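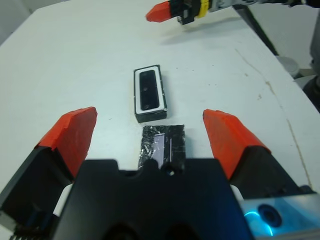 Enatden releases results on handover timing for two-arm tabletop work

Method lets each arm wait on what its own wrist camera shows, and cuts stalled handovers in a 16-task bench trial

TROSTNESS — Enatden, a robotics research group based in Trostness, today released a technical report and the matching software for a method that decides when one robot arm should give way to another over a shared tabletop. The method, called Zolance, works from wrist camera images and joint readings. It does not need a fixed camera over the table, and it does not need a written schedule telling each arm when to move.

In the trial described in the report, a control program trained with Zolance was tested on 16 tasks in which two arms work on small flat parts, trays and covers placed between them. Stalled handovers, defined as any period in which both arms hold still while work remains, fell by 51 percent compared with the same program trained without the method. The training recordings, the arms and the parts were the same in both cases.

The problem

Two-arm robots are often taught by demonstration. A person guides both arms through a task many times, and a program learns to copy the motions from the camera images and joint positions that were recorded. The approach works well when one arm does most of the work. It works less well when the arms must take turns in the same small area, such as when one arm steadies a tray and the other sets a part into it.

The cause is found in the recordings. People who guide two arms pause often, and they pause for many reasons: to look, to judge a distance, to adjust their hold on the controls. A program trained on these recordings learns the pauses along with the motions. When it reaches a pose that resembles a pause, it may stay there. If both arms reach such a pose together, nothing in the images changes, the program receives the same input again, and the task stops.

Common remedies include removing all slow sections from the recordings, adding a timer that pushes the arms forward, or writing rules for each task. Removing slow sections also removes the pauses that matter, and in earlier tests by the group this led to arms touching above the part. Timers have to be set again whenever the task changes. Written rules do the job, but they take up much of the time that learning from demonstration was meant to save.

How the method works

Zolance sorts pauses into two kinds before training begins. A pause is labeled "waiting" if the other arm is moving during the pause and the paused arm starts again soon after the other arm has left the shared area. Every other pause is labeled "idle." The labels are computed from the joint readings and take no hand marking.

Idle pauses are shortened but kept. Waiting pauses are kept at full length, and the program is trained on an added output, a single value between zero and one that states how likely it is that the arm should be waiting at that moment. At run time the two values, one for each arm, are compared. If both are high, the arm whose value is lower is released and moves first. The other continues to wait until its own value drops.

The added output is read from the wrist view of the arm it belongs to. A wrist camera on one arm will usually show part of the other arm when the two are close enough to interfere, along with the arm's own fingertips and the part in front of them. The report shows that this is enough to judge right of way in most positions. Adding a fixed overhead camera improved the result by a small margin in four tasks and made no measurable difference in the other 12.

The comparison step runs on the same computer as the rest of the program and adds no noticeable delay. No change to the arms or fingertips is needed.

Bench trial

The trial used a two-arm bench with soft-tipped two-finger grippers and a light-colored tabletop. Tasks were chosen to force both arms into the center of the table. They included placing a flat part in a recessed tray, turning a tray end for end, passing a part from one gripper to the other, and lifting a cover with one arm while the other placed an item under it.

For each task, 101 demonstrations were recorded by operators who had been given the goal of the task and no instructions on pacing. The set was kept uneven on purpose. Fast and slow operators were mixed, and demonstrations with a dropped part were retained if the operator recovered and finished.

Three versions of the control program were compared. The first was trained on the recordings as they stood. The second was trained after all slow sections had been removed. The third used Zolance. All three were given the same starting layouts, including layouts in which the part or tray had been shifted or turned from its usual place.

The version trained on the unedited recordings completed most of the single-placement tasks but stalled often in the passing and cover-lifting tasks. The version with slow sections removed stalled less and made more contact between the arms. The Zolance version stalled least in 14 of the 16 tasks and did not increase contact between the arms in any of them. In the two remaining tasks, both of which involve turning a tray, it performed on a par with the second version.

Average task time also fell, though the report treats this as a side effect. Most of the saving came from shortened idle pauses at the start of a task. Motion speed once an arm had begun to move was unchanged.

Limits

The report lists several conditions under which the method gives little or no benefit.

Shiny surfaces are the first. Parts covered in clear tape or film produce highlights that move across the wrist view as the arm moves, and the waiting value becomes unsteady. Averaging the value over a short window helped — but it also made the arms slower to give way. The released software has the averaging turned off by default, with a setting to turn it on.

The second is a blocked view. When a gripper is low over the table, its own housing can hide the near edge of the part, and the other arm may be out of sight to one side. In these positions the waiting value falls back to what the joint readings alone support. Enatden is testing a version that also passes a short summary of each wrist view to the other arm.

The third is the two-arm assumption. The comparison step picks between two values. It has not been tried with three or more arms, and the report makes no claim for that case.

The method is also no substitute for collision protection. It affects the order in which arms move and has no part in stopping them. The force limits and stop functions of the bench stayed active throughout the trial, and users of the software are advised to leave their own in place.

Rajput labeling tool

Released with the report is Rajput, the labeling tool that sorts pauses before training. It reads joint recordings, marks each pause as waiting or idle, and writes the labels to a separate file so that the original recordings are left unchanged. It can be used without the rest of the software.

Rajput has three settings: the speed below which an arm counts as paused, the shortest pause to be considered, and the size of the shared area. The report includes the values used for each task and a section on how results changed when they were varied. Results were most sensitive to the size of the shared area. Setting it too large caused idle pauses to be labeled as waiting, which brought back part of the stalling. Setting it too small had a milder effect.

The tool also draws a simple timeline of both arms for each recording, with pauses shaded by kind. Enatden used these timelines to check the labels on a sample of recordings from every task, and found that most errors fell at the very end of a demonstration, when the operator had finished and let both arms rest. The current version drops the final pause of each recording by default.

Availability

The technical report, the Zolance training code, the Rajput tool and the recordings from all 16 tasks can be downloaded from the Enatden project page. The recordings include wrist views from both arms, joint readings and gripper opening. Code and tool are free for research and commercial use. The recordings are free for research use, and other uses are by written request.

An update that covers the shared-view version is planned for July. It will include repeat results for the tray-turning tasks.

About Enatden

Enatden studies the control of robot arms in small shared workspaces, with a focus on methods that run on existing equipment. Its work covers learning from demonstration, wrist-mounted sensing and the preparation of training recordings. The group is based in Trostness.

Shares: 51
Comments: 14

Related releases
Enatden opens second two-arm bench in Trostness
Rajput preview: sorting pauses in joint recordings
Wrist views and fixed views compared on flat-part placement
Notes on fingertip wear and grip position
Call for test sites: shared-view update to Zolance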